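The Plostergate Tuck Table: a gallery

Anyone who has been to one of our evenings at the Plostergate hall will know that the hall itself is only half the reason people come. The other half is the tuck table, which has been going in one form or another for longer than I have lived here, and which this winter has had a proper sort-out at last. I promised a few people who have moved away (hello to everyone in Gamness!) that I would put something up on the page so they could see how it is getting on, and I am sorry it has taken me until February to do it.

For those who don't know the story, the table used to be a couple of biscuit tins and a saucer for the money. Then Mavis Hutchins took it in hand, and before long we had chocolate, things in jars, savoury bits for the people who don't care for sweet, and a great deal of discussion over what ought to go where. Last year it brought in 2443 pounds, and 600 of that went straight on the new urn, so please don't let anybody tell you a chocolate bar in the interval is a wasted expense.
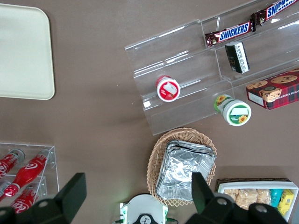
Words: Dwayne Halvorsen
With thanks to Mavis Hutchins and Radwa Bouazza

Chocolate at the top, as is only right. The clear stepped stand has made a world of difference, and I say that as someone who grumbled about buying it. You can see straight through the shelves, so nothing gets lost at the back, and the Snickers have the highest step to themselves. Radwa would like them lower down so that the children can reach. Mavis would like them exactly where they are.

The biscuits in the tartan box are the chocolate-chip sort, and they have gone on the bottom step at the far side. I have a real weakness for anything in a tartan box — it puts me in mind of my grandmother's sideboard, and of being told to wait until the visitors had gone.

Sunflowers on the label, and a white lid. The jar is lying on its side at the foot of the stand, and the little round pot with the red lid is keeping it company a bit further up. I do like a cheerful label on a grey evening.

Foil trays, stacked up in the wicker basket. We get through about 200 of these in a season, what with the hot suppers and people wanting to carry a slice of something home to whoever stayed in. The basket has a lovely braided edge to it and is far too good for the job, but I have grown fond of seeing it there.

The big cream tray, over on its own with nothing on it. Lucinda Rosenthal has her eye on it for her flapjacks, which need a lot of room and tend to be spoken for before she has got her coat off.

If you would like to give something to the table, sealed packets and jars are always welcome, and so are clean baskets of any size. Leave them with Mavis before the doors open, or with me if you see me in the village.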